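About Us

Bromau Handling Practice writes and maintains working rules for robots that pick up household and grocery items. We started in June as a two-desk office in Lundton and now work from there and from a second site in Vondau. Our customers are integrators, test labs and training departments that need a written procedure they can audit against.

Our main publication is the Morikawa Handling Rules, a set of 544 numbered clauses in 4 parts: workspace, approach, grasp and release. Each clause states one requirement, one method of checking it and one condition for failing it. Clauses that can't be checked are returned to the author. Guidance notes are kept in a separate file and have no force in an audit.

Draft clauses are exercised in simulation before they go to a physical cell. The grasp part takes up most of that time. Produce deforms, cartons fold, and a rule written for one often reads badly when applied to the other. The current text treats a grasp on more than one item as its own class, with its own limits on finger closing and lift speed.
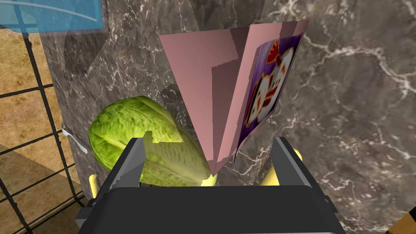
Multiple-item grasp in simulation: romaine lettuce and a folded pink box.

Each recorded trial is filed with the clause number, the software version and the result as scored by two reviewers working apart. Where the scores differ, the trial is marked open and does not count toward acceptance. The archive holds some 3,000 trials, of which 921 relate to the grasp part.
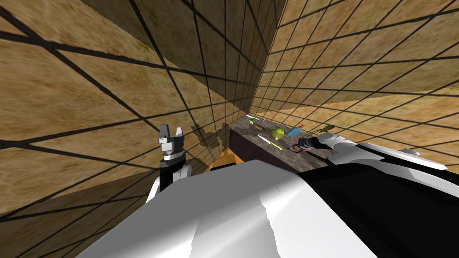 Workspace rules come first in the document and are the ones customers most often ask us to shorten. We have kept them at full length. They require the reach of each arm to be declared, the support surface to be identified, and every loose item on it to be classed before motion is allowed. Classing is done by item and never by area, so a knife lying just in front of an apple is entered as an edged item with its own clearance, and the apple is entered separately as rounded produce. An arm over the table and an arm held off to the side are both treated as active until each has been reported stopped.

We do not sell robots, grippers or simulation software, and we do not certify products. An audit report from us states which clauses were checked and which were passed. It may be quoted in full only.

The rules are revised once a year. Proposed changes can be sent to either office and should give the clause number, the proposed wording and at least one trial in support.

Page last revised October 31, 2023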